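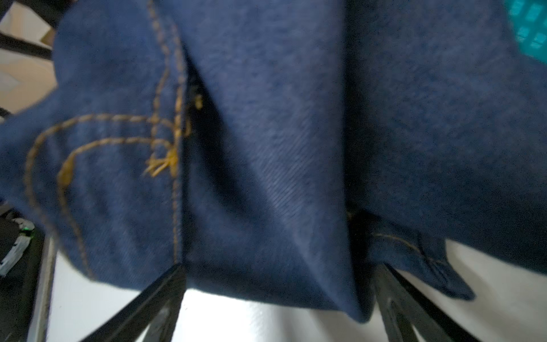
Gripper fingers and pads, both arms. Check pad wear, finger alignment and closing force before the first garment of the shift. Clean with a dry cloth only. Pads are fine on both sides this week. Look at the stitching as well, because loose thread ends up in the finger slots. The jeans now in use have a tuft of gold thread standing out from a seam, and a smaller wisp higher up on the same seam. Trim both before the next run – scissors, don't pull. Result: pass with action.

Finger screws: tight, paint marks lined up. Pass.

Wrist joints: no play by hand with power off. Pass.

Cycle counter: 656 folds since last service. Service is due at 4,000. Pass.

Front rail and sliding track. Grooves must be free of dirt. They are not. Black specks, clumps and stringy bits are packed along both channels of the track, and the corner by the end block is grimy too. Brush first, then vacuum. No compressed air, it only moves the dirt onto the table. Result: fail. Atieno Kashindye to clean and sign by Thursday.
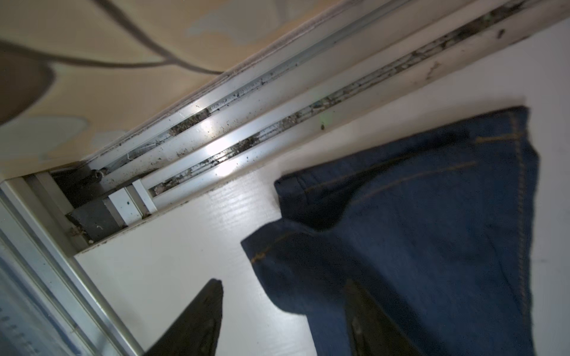 Beatrice Rashidi asked that track cleaning go on the weekly sheet for the Normont cell, as monthly is too long when we run denim all day. Agreed, sheet changed.

Emergency stop: pressed with both arms moving at low speed. Both stopped, both needed a manual reset. Pass.

Base plates: bolts checked with the torque wrench. Left arm, 2 bolts took a small turn. Recheck after 20 hours of running. Pass with action.

Cable conduits: check the full loop on each arm for rubbing, with the arm at full reach and folded back. No wear found. Keep the loops on the outside of the arms – don't tie them to the posts. Pass.

Small boards near the bases: connectors seated, no loose wires. A cover is still wanted for the left one. Victor Nyamweya has the order open with Pedex.

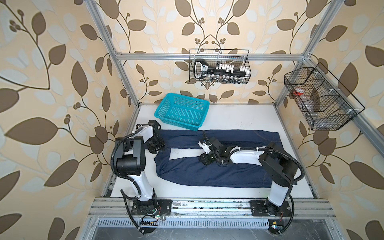
Both arms at the table, jeans laid out lengthwise.

Wall baskets: mesh secure, nothing hanging over the table. Pass.

Vent grate under the rail: specks on the rail above it, vacuum along with the track. Pass with action.

Checked by: Wafula Odera
Next check: after the track is signed off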